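发件人:Humaira Rajput
收件人:邻里手作与旧物交换 邮件列表
主题:Re: 下次活动的桌子怎么摆(还有小零件的问题)

各位好,

先跟大家说声抱歉,这封回信拖了好些天。十二月里家里事情一件接一件,孩子感冒,我妈又从外地过来住,电脑几乎没怎么打开,只在手机上把大家的信一封封读了,心里一直惦记着要好好回。今天晚上总算把碗洗完了,泡了一壶茶,坐下来慢慢写。可能又会写得很长,老朋友们都知道我这个毛病,没空的可以直接跳到最后,我把要大家定的事情放在那里了。

先把婉仪上次的信贴在下面,有几位是新加入列表的,可能没收到:

> 大家好,我是婉仪,第二次参加活动。上次在 Vilthorpe 的大厅里,我带着女儿在
> 小零件那一桌坐了快一个下午,她高兴得不肯走。有几点想法,不知道合不合适说:
>
> 一、小零件都摊在一张桌子上,颜色混在一起,找一对一样的要找很久。是不是可以
> 先按颜色分好,用小盒子装?我家有很多酸奶杯,洗干净了可以带来。
>
> 二、白色的那种桌面太滑,珠子和小木块一碰就滚到地上去了,地砖又亮,掉下去
> 根本看不见。能不能铺点什么?
>
> 三、垫子和毛巾最后怎么处理的?我看到有人带来了很好的毛巾,走的时候好像还在
> 桌上,不知道有没有人领。
>
> 四、想问一下桌上的绿植是展示的还是可以交换的?我女儿问了我三遍。
>
> 另外谢谢那位教她打结的阿姨,她回家以后把家里所有的绳子都打上结了。
>
> 婉仪

婉仪,读到最后那句我笑了半天。教打结的应该是淑芬姐,我已经转告她了,她说下次要教你女儿一个解得开的。你提的几点都很好,千万不要觉得是第二次来就不好意思说,我们这些来了很久的人反而看习惯了,看不出哪里别扭。我一条一条回。

先说颜色的事。按颜色分盒装,我们最早真的这样做过,那时候还在 Tillari 楼上的小房间里办。淑芬姐花了两个晚上,把蓝的绿的橙的全部分开,装在药盒子里,标签写得漂漂亮亮。结果活动开始没多久,小朋友们就把盒子全倒出来了,因为他们喜欢的就是在一堆东西里翻找。大人呢,倒是喜欢分好的,来了就问有没有纽扣、有没有同一个尺寸的木珠。所以我现在的想法是两种都要有:一半的东西先分好,放在酸奶杯里,给有具体用处的人拿;另一半就让它们散着,给愿意慢慢翻的人。你的酸奶杯请务必带来,透明的最好,不透明的也行,我家有可以贴的白纸条。

还要提醒一句,带小零件来的朋友请在家里先挑一遍。上次我收摊以后在灯下面整理,挑出来好些断了的塑料扣子、没有头的螺丝,还有一颗我到现在也没认出来是什么的东西(我先生坚持说是旧遥控器里面的,我觉得不像)。断了的、生锈的、尖的,请留在家里。孩子们的手就在里面翻,我总归不太放心。

再说桌面滑的问题。白桌子是 Vilthorpe 的,好擦,干净,拍照也好看,可确实滑。我自己有一次把一整碗玻璃珠放上去,袖子一带,哗啦一声,整个大厅的人都回头看我,那个下午我基本上是跪在地上过的。后来我就学乖了,摊零件之前先在面前垫一块东西。毛巾最好用,不用新的,洗得软软的旧毛巾就行,叠一叠平放着,珠子落上去就停住了,要挑要串都在毛巾上做,做完两个角一提就能倒回盒子里。我自己习惯叠成巴掌宽的长条,放在右手边,左手抓,右手放。左撇子的朋友反过来就好。

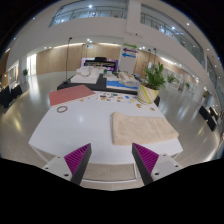 除了毛巾,带一块硬一点的平板也很有用,塑料的、木头的、旧砧板都可以。打孔、压平、涂胶水的时候垫在下面,人家的桌面就不会受罪。去年有一位朋友(我不点名,他自己也在列表里,现在大概正在脸红)直接在白桌子上用胶枪,后来我们几个人轮流拿指甲抠,抠到大厅要关灯了还没抠干净。从那以后我每次出门前都会念一遍:板子、毛巾、橡皮筋、剪刀。橡皮筋是用来捆小袋子的,很容易弄丢,多带几根,别人也总会来问你借。

深色的那张长桌,我建议继续放大件,托盘、垫子、绳子这些。深色桌面上放浅色的东西看得清楚,老人家也不用把眼镜摘了又戴。绳子请大家绕好了再拿来,或者盘在托盘里,散着的绳子跟别人的东西一缠,后面那个人要解很久。我们在 Tillari 的时候就有一次,三家人的毛线和一根晾衣绳缠成一团,最后谁也没要,整团送给了楼下的猫,猫倒是很满意。

关于垫子,Yousafzai 家的姐妹说她们那里还有几块可以借出来,洗过了,卷着放在车库里。我想借两块,一块铺在长桌上放容易磕碰的东西,瓷的、玻璃的都往那上面集中;另一块放在地上给小小朋友坐。大厅的地砖亮是亮,冬天坐着实在凉。借来的垫子结束以后我负责洗,请不要在上面吃沾酱的东西。不是我小气,上回那个番茄酱的印子我泡了一夜。

婉仪问毛巾最后有没有人领。没领走的我都带回家洗了,收在一个纸袋里,下次会带到现场,放在门口那边,认得出来的请自己拿。认不出来也没关系,就当是大家公用的,谁要垫零件谁就用。以后如果是舍不得的毛巾,请在角上缝一针彩线做记号,比写名字好看,也洗不掉。

绿植的事我要多说几句,因为问的人不止婉仪的女儿。Vilthorpe 大厅里靠墙和地上的那些盆栽是人家场地的,请不要搬,也请不要浇水,他们有自己的安排,水浇多了反而要烂根。我们自己摆出来交换的绿植,以后统一在盆上系一根红线。没有红线的就不要动,这样孩子们也容易明白。要带小苗来分的朋友,请写一张小纸条,写上名字、喜不喜欢太阳、多久浇一次水。我去年换回来一盆,没有纸条,我按照多肉养,结果它是薄荷,可怜得很,不过后来救回来了,现在窗台上一大片,谁要泡茶可以跟我说。

大厅的设备也顺带提一下。支架、屏幕、话筒架都是场地的,摆摊的时候请绕开一点,特别是背着大包的朋友,转身慢一些。椅子可以用,黑色的那些靠边放着,用完请推回原位,尤其别堵住门口那条亮的过道,推婴儿车的人要走。指路的牌子请不要挪,上次有小朋友把它转了个方向,害得一位来找洗手间的老先生在大厅里绕了好大一圈,他还很客气地在我们桌边坐下来,换走了一把木尺。

说到换走的东西,账我也跟大家报一下。从在 Tillari 开始到现在,登记本上写下来的交换一共 2,113 件,这里面小零件是按袋算的,一袋算一件,要是按颗数,我大概要数到退休。其中 1,484 件是搬到 Vilthorpe 之后换出去的。我把本子从头翻到尾又加了一遍,我先生拿计算器在旁边对,两个人加出来一样,我们都很吃惊。登记本的前几页已经快散了,字是好几个人写的,有人画了小花,有人把“纽扣”写成了“扭扣”,我舍不得重抄,打算找人装个硬皮。列表里如果有会装订的朋友,请跟我说一声,我用薄荷换。

收纳也有进展。淑芬姐找到一种叫 Herkex 的分格盒,带盖子,可以摞起来,她先买了 2 个回来试。我拿来装木块和珠子,格子的深浅正好,手指伸得进去。唯一的毛病是盖子有点紧,孩子打不开,要大人帮忙,不过对小零件来说这也许倒是好事。大家先不要急着买,等下次在现场摸一摸,觉得好再说。家里有饼干盒、月饼盒的,照样欢迎,我个人还是偏爱月饼盒,打开的时候总以为里面还有月饼。

收摊的时间我想稍微提早。以前总是到最后才手忙脚乱地收,小零件全扫进一个袋子,回家再分,分的人(就是我和淑芬姐)眼睛都花了。下次我们提前 15 分钟停止交换,每个人先收自己面前的那一小块,白桌子上的归白桌子,长桌上的归长桌。地上请也看一眼,桌子底下、椅子脚旁边,珠子最喜欢待在那种地方。找到的统统放进门口的玻璃罐,不用问是谁的。

好了,需要大家回信定的事情写在这里:

1. 小零件一半分好、一半散放,有没有人反对?
2. 谁家还有透明的小杯子,婉仪一家的可能不够。
3. 有没有人愿意早点到,帮忙铺垫子、挂布。下午一点半在门口碰头,我会带热的豆浆。
4. 要带绿植的请先说一声,我好准备红线。
5. 装订登记本的事。

回信请直接回到列表里,不要只回给我一个人,我的收件箱现在跟那团毛线差不多。

婉仪,再谢谢你写这么仔细的信,也代我问你女儿好。告诉她那盆系红线的小绿植,如果到时候她还想要,我给她留着,不过她得自己写那张小纸条。

茶凉了,我妈在叫我去帮她找老花镜,先写到这里。

Humaira

又及:上次有人落下一只灰色的毛线手套,左手的,在我这里。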